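# Evaluation of the Gultus Two-Arm Kitchen Kit

Student project report, Stultel Institute, Department of Applied Automation
15/07/2024

## 1. Purpose

The department asked the project group to review the Gultus kit before deciding on a lease for the teaching laboratory. The kit is sold by Camargo as a two-arm system for simple food handling. The review covers setup, teaching of a task, handling of soft items, and the quality of the written material.

## 2. Method

The kit was installed in March. One task was chosen for the full review: moving steamed buns between an electric steamer and a round plate. Buns were selected as a test item for their soft surface and uneven shape. The group recorded 197 runs under the same grip settings.

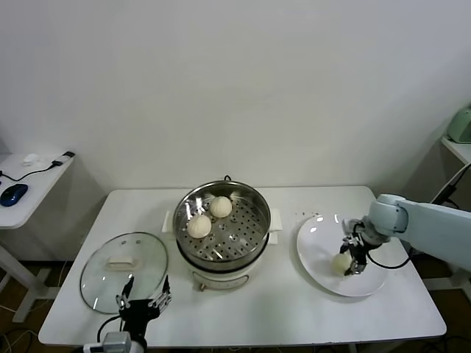 Steamer and plate on the main work table. 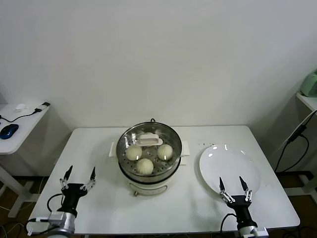 Each run was scored by two members of the group working separately. A run was counted as complete only if the bun was released in the target area and showed no tear in the skin. Of the 197 runs, 185 were scored as complete. Most of the remaining runs ended with the bun dropped short of the target.

## 3. Setup and Documentation

Unpacking and first calibration took two afternoons. The Bastgate control software installed without errors, but the manual refers to menu names from an earlier version, and Section 4 of the manual omits the procedure for resetting one arm while the other is active. Supplier support answered our written question on this point within 15 hours.

## 4. Recommendation

The group recommends a one-semester lease. The department should request a corrected manual before signing and should confirm whether replacement fingertips are covered by the service plan. The full run log is attached as Appendix B.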